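Vukik Clalow 30 - Trainingstor für Eishockey

Im Oktober, wenn die Hallenzeiten wieder knapp werden, fängt bei vielen Teams die Suche nach einem Tor an, das auch neben dem Eis etwas taugt. Das Clalow 30 ist genau dafür gebaut, und wir freuen uns riesig, dass es jetzt in der zweiten Ausführung im Programm ist! Die Öffnung hat das volle Wettkampfmaß von 183 x 122 cm, man übt also auf dieselben Winkel, die man am Spieltag vor sich hat (wer lange auf ein kleines Straßentor geschossen hat, merkt den Unterschied sofort).

Der Rahmen besteht aus verzinktem Stahlrohr und ist rot pulverbeschichtet. Pfosten und Latte werden ineinandergesteckt und mit je zwei Schrauben gesichert. Der erste Aufbau dauert zu zweit 20 Minuten, beim zweiten Mal geht es deutlich schneller, weil das Netz an der hinteren Stange hängen bleiben kann. Zusammengelegt passt alles in die mitgelieferte Tasche - und die hat endlich Tragegriffe an beiden Enden.

Was uns am meisten Spaß macht, ist der Klang. Ein Treffer an den Innenpfosten klingt hell und kurz, fast wie in der Halle, und spornt ganz schön an. Das Netz ist aus geflochtenem Polyester und wird mit einer durchlaufenden Schnur befestigt, ohne Kabelbinder. Innen hängt eine zweite Matte locker herunter, die harte Schüsse auffängt, sodass die Scheibe liegen bleibt und nicht wieder herausspringt.

Bei der Nachwuchsabteilung in Irnberg stand das Vorserientor eine ganze Vorbereitung lang im Einsatz, mit 3.387 protokollierten Schüssen in der Sommerliste. Das Netz musste danach an einer Ecke nachgespannt werden, der Rahmen blieb gerade. Aus Irnberg kam auch der Wunsch nach breiteren Gummifüßen, die jetzt serienmäßig dabei sind. Auf Asphalt und auf Kunststoffplatten steht das Tor damit richtig satt!

Passend dazu gibt es die Zielplane Mendoza mit fünf Öffnungen: vier Ecken und die Lücke zwischen den Schonern. Sie wird mit Klettbändern an Latte und Pfosten gehängt und kann auch nass aufgerollt werden, sollte dann aber bald zum Trocknen ausgebreitet werden.

Technische Daten
Artikelnummer: 454
Öffnung: 183 x 122 cm
Gewicht mit Netz: 30 kg
Rahmen: Stahlrohr, verzinkt und pulverbeschichtet
Netz: Polyester, weiß, einzeln nachbestellbar
Lieferumfang: Rahmen, Netz, Fangmatte, Gummifüße, Innensechskantschlüssel, Tasche
Nicht enthalten: Zielplane Mendoza, Scheiben

Für den offiziellen Spielbetrieb ist das Tor nicht vorgesehen, dafür fehlen die Aufnahmen für die Verankerung im Eis.
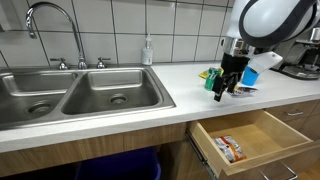 Kann man das Netz wechseln, ohne den Rahmen zu zerlegen?
Das geht im aufgebauten Zustand: Schnur an der Latte lösen, rundherum ausfädeln und das neue Netz von der Mitte der Latte aus nach beiden Seiten einziehen.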